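Grippers on your wrists all day: what does it change at work?
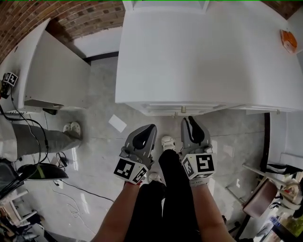
Last edited by otis_s on Wednesday, February 7, 2024

otis_s wrote:
OK so I've been at Lamuvura for a while now and I keep getting asked about it in the other thread, so I'm giving it its own one. The short version is that I used to do room resets (drawers, shelves, cabinets, put it all back the way the sheet says) and now I do the same resets with a claw strapped to each arm, so a robot can learn it from me. Same cabinet, same white drawers with the stupid little knobs. It takes me way longer than with my hands!

What I didn't expect is how much my job turned into thinking about my job. I never once thought about how I open a drawer. Now I have opinions. I pull too fast, apparently, and I let go too early. Roscoe Nguyen-Tran, our lead, has a note with my name on it that just says SLOWER.

The pay went up a little and the lifting went down a lot. But there were 17 of us on resets in October and there are 8 now, and the ones who moved went over to packing, which most of them hate. So I'm curious what it's like at other places.

plemier_nights wrote:
Not grippers here, but same story. We got the carts that drive themselves. I walk less and stare at a tablet more. My feet love it and my neck doesn't.
How do you squeeze those things, is it a trigger? My wrists hurt just reading this.

otis_s wrote:
Trigger, yeah. The strap takes some of the weight but you feel it in the forearm by lunch. Keep your sleeves up, the strap bunches the fabric and then you're fighting it all morning. We swap out every couple of hours, or we're supposed to.

RosalindP wrote:
"Or we're supposed to" is the part I'd push on. I was a steward at my last place and every new tool came in with a rotation on paper and no people to rotate with. If you went from 17 to 8, who are you swapping with? Write down every break you miss, with the time. And ask in writing what happens to the 8 when the robot can do the drawers.

dex_escobedo wrote:
I'm going to disagree a little. I did this at Pladitura and it was the best shop job I've had. Nobody threw boxes at me, I sat down when I wanted, and I came out of it knowing how to calibrate the things, and that got me the job I have now. The resets were going away with or without me. I'd rather be the one wearing the claws.

RosalindP wrote:
Good for you, I mean that. How many from your group got that kind of job though?

dex_escobedo wrote:
Two of us. OK, fair point. Still a better deal than packing.

kenji_d wrote:
Question from the other side. I'm the guy who goes through the recordings (different company) and I threw out 359 of our last 2000 because the person doing them was rushing. So when your lead writes SLOWER he's probably not picking on you, there's somebody like me behind him complaining. We had a daily target and it made everything worse. They dropped it and the rushing mostly stopped.

otis_s wrote:
Ha, so you're the one! We do have a daily target. I'm going to bring that up with Roscoe, thank you.
Rosalind, I asked today about the 8 of us and got "there will always be new tasks." Not in writing. I'll try again by email.

plemier_nights wrote:
They told us that one too, about the carts.

dex_escobedo wrote:
To be fair there really were new tasks at Pladitura. After drawers it was folding, and folding with those claws is MISERABLE. Ask for the drawers as long as you can.

otis_s wrote:
Folding starts Monday lol. Will report back.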